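Open shelf by the window, or cupboard with doors?
Storage and Tidying board – 4 replies

upendo_k
June 17, 2022
Hello all, I am new in this forum.

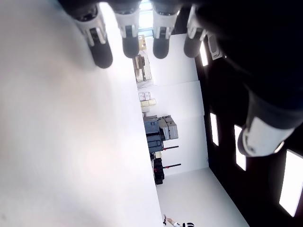 I have to decide about storage for our workroom before we move the rest of our things. My colleague wants a Menodetti cupboard with doors, and I prefer to keep the open shelving. At present the cardboard boxes are on a shelving unit near the window, and the beige containers are in a row by the wall, with two small white boxes over them. I find it practical, but is the light bad for cardboard?

Titov
Cardboard goes weak after some years in strong sun. Ours stood beside a window for 10 years and the bottoms opened. Take the cupboard.

mugo_erasto
I don't agree with Titov. Doors only hide the mess. We bought a cupboard in January and already I don't know what is inside. Keep the shelves and put up a blind.

Titov
Then write labels, Erasto. It is 20 minutes of work.

zamudio
Which way does the window look? If it is north, I would not worry at all.

upendo_k
It looks to the east, so we have sun only in the morning. I will try the blind first – the cupboard can wait until autumn. Thank you for the quick answers.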